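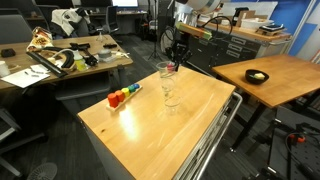
Adjunto 1 - mesa con ruedas, juguete de apilar y vasos transparentes

Incidencia 606 - Web y retransmisión del estudio bíblico
Abierta por: Sosina Lencho
Asignada a: Howard Fairclough
Prioridad: alta
Estado: pendiente de confirmar

Domingo, 5 de abril de 2026

08:12 Sosina
La página del estudio de Isaías no carga el audio. Sale el reproductor en gris y nada. Probado en el móvil y en el portátil, igual. El culto en Astport empieza a las 10 y el enlace ya está mandado a toda la lista.

08:20 Howard
Lo veo. ¿Solo Isaías o también los Salmos?

08:23 Sosina
Salmos bien. Isaías 40 a 55 no, ninguno. Los de antes del 40 sí suenan.

08:31 Howard
Ok. Esos son los que se subieron con Viterura. Los viejos siguen en el servidor antiguo. Miro permisos.

08:44 Howard
Permisos bien. La carpeta se llama "Isaías" con tilde y el reproductor la busca sin tilde. Renombro y vacío la caché.

08:52 Sosina
Ya suena el 40. El 53 se corta en el minuto 3, justo al empezar la lectura. Es el que toca hoy!!

08:58 Howard
Archivo incompleto, la subida se quedó al 98 %. ¿Tienes el original?

09:01 Sosina
Lo tiene Beyene en el disco. Le llamo.

09:17 Sosina
Recibido, subiendo. Va lento.

09:29 Howard
Entero ya. Escuchado el principio y el final, bien. Lo dejo publicado.

09:33 Sosina
Otra cosa - las citas en hebreo salen al reves en la hoja de notas. La gente que está aprendiendo a leerlo se va a liar.

09:40 Howard
Es la plantilla, fuerza izquierda a derecha. Para hoy pongo el PDF en vez de la página. Lo de la plantilla lo arreglo esta semana.

09:46 Sosina
Vale. El PDF abre bien.

09:55 Howard
Directo por Stustoven encendido, puerto 3000, imagen y sonido ok. No toqueis el volumen de la mesa de mezclas por favor.

12:38 Sosina
Terminado. Un corte corto en la oración final, volvió solo. Dos correos preguntando por las notas, contestados con el PDF.

12:50 Howard
El corte lo miro en el registro. Relacionada con la 273 (cortes en el directo), lo apunto alli.

Pendiente:
- plantilla hebreo (Howard)
- revisar que los demás audios de Isaías estén enteros, del 41 al 55 (Sosina)
- pasar los Salmos a Viterura, en mayo, antes no
- nombres de carpeta sin tildes ni eñes, avisar a Beyene

No cerrar hasta que Sosina confirme los audios.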